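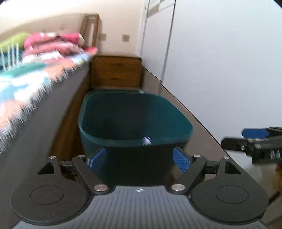 Unit 6: Keeping a Scene Responsive

Course notes, Harriet Haverford
Read before the lab session. Bring your own copy of the Saruncombe harbor file.

6.1 Frame time and frame rate

Frame rate is the number most programs show in the corner of the viewport, but frame time is easier to work with. Frame rate tells you how many images are drawn in a second. Frame time tells you how long one image took. At 60 frames per second you have 16.7 milliseconds for everything: animation, culling, shadows, drawing and any effects applied at the end. At 30 you have 33.3.

Costs add up in milliseconds. They do not add up in frames per second. A shadow pass that takes 4 ms brings a scene from 60 down to 48, and the same pass brings a 30 fps scene down to 27. Write down milliseconds in your lab sheet.

6.2 Finding the slow side

A scene is usually held back by the processor or by the graphics card. Try this before changing any assets:

Cut the viewport resolution in half. If frame time drops a lot, the graphics card is the limit, most likely in shading or effects.
If nothing changes, hide half of the objects. If frame time drops now, look at draw calls or vertex count.
If there is still no change, pause all animation and physics.

Test one thing at a time and put it back before you go on. Turn off vertical sync first, or the readings will snap to the refresh rate of your monitor.

6.3 Draw calls

Every mesh with its own material costs at least one draw call. The Saruncombe file opens with 2093 draw calls in the default view, most of them from crates, rope and railings. After merging the static railings and instancing the crates it should come down to 725. The picture does not change at all.

Merging has a price. A merged mesh is culled as one object, so if any corner of it is on screen the whole thing is submitted. Merge things that stand close together – one pier, one row of houses – and leave the rest alone.

6.4 Textures and transparency

Large textures mainly cost memory. They hurt frame time when the card runs out of memory and has to swap. Check the memory reading before you shrink anything.

Transparent surfaces are a different problem. They are drawn back to front and the same pixel may be shaded many times. The smoke in the Flimavura exercise uses 15 overlapping planes, and when the camera moves into it the frame time climbs steeply. Fewer planes with a better texture will look close to the same. For leaves and fences use a cutout material, which does not need sorting.

6.5 Shadows

A shadow map is a second rendering of the scene from the position of the light. A point light needs six of them. Go through your lights and switch shadows off for any that only add fill. Then lower the shadow distance until you notice it, and raise it one step.

For the lab

Open the Saruncombe file and record frame time from cameras A and C. Apply 6.3 and 6.5, record again, and hand in both sets with a short note on which side was the limit. Tiedemann, chapter 4, covers culling in more detail and is optional.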